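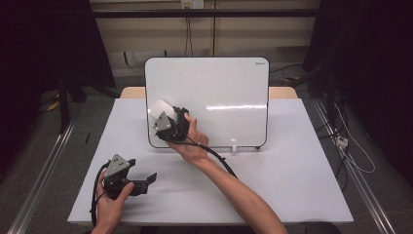
What should we budget for first? Grippers, and buy them as a pair! One hand can hold the eraser to the whiteboard while the other stays free. Our Parnberg budget started with 2 grippers and 50 feet of cable. 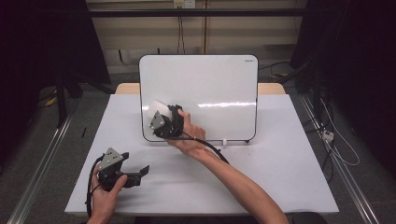 Posted in May by the Toslow buying desk

Do we need a special table? No, a plain one is great. Save the $700 for spares.

Should cables get their own line? Yes, please! They go fast.

Related: Planning a Janport order | Spare parts basics

Contact | © Toslow | Back to top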